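Betreff: Re: Griff in die Kiste – und wer steht dann noch am Tisch?
Von: Darmawan Latuheru
An: Liste Werkstatt und Arbeit
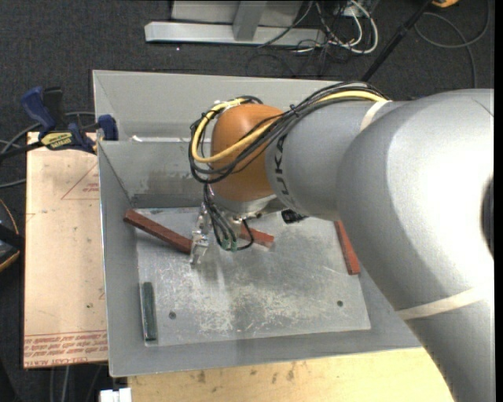 Greifer über der Kiste, drei rotbraune Klötze und die grüne Leiste

Hallo zusammen, hallo Mutua,

Mutua Makokha schrieb:
> Bei uns in Skunitz soll ab Februar auch so ein Arm das Vereinzeln
> übernehmen. Die Leute am Sortiertisch fragen mich ständig, was dann
> aus ihnen wird, und ich weiß es schlicht nicht. Wie lief das bei
> euch? Mussten welche gehen? Und wer richtet das Ding, wenn es hängt?

Also, der Reihe nach. Gegangen ist bei Billix keiner, aber zwei Kollegen sind in den Versand gewechselt, einer davon gern, der andere eher nicht (das sage ich hier so offen, er weiß, dass ich das schreibe). Wir anderen stehen weiter in der Halle, nur machen wir jetzt was völlig anderes! Früher habe ich pro Schicht 743 Teile aus der Kiste geholt und abends die Schulter gespürt. Heute schaue ich zu, lege nach und notiere die Fehlgriffe. Gestern waren es 31, meistens lag ein Teil schräg an der Wand und der Greifer kam nicht sauber dran.

Die Schulter dankt es mir, klar. Was mir fehlt, ist das Quatschen am Tisch – neben dem Arm steht man halt allein, und laut Anweisung auch mit Abstand. Darüber hat vorher keiner geredet, in der Präsentation von Beltbridge ging es nur um Taktzeiten.

Zum Richten: Die ersten Wochen kam jedes Mal jemand von Athumani, und wir haben Kaffee getrunken und gewartet. Inzwischen dürfen wir Stopp, Freifahren und Neustart selbst machen, dafür gab es 2 Tage Schulung. Da würde ich an eurer Stelle sofort drauf bestehen, und zwar für alle am Sortiertisch und schriftlich, mit Eingruppierung. Bei uns wird über das Geld nämlich immer noch gestritten.

Die Schulungsunterlagen (57 Seiten, teils ziemlich zäh) kann ich dir schicken, wenn du magst. Wann ist denn bei euch die Versammlung?

Viele Grüße
Darmawan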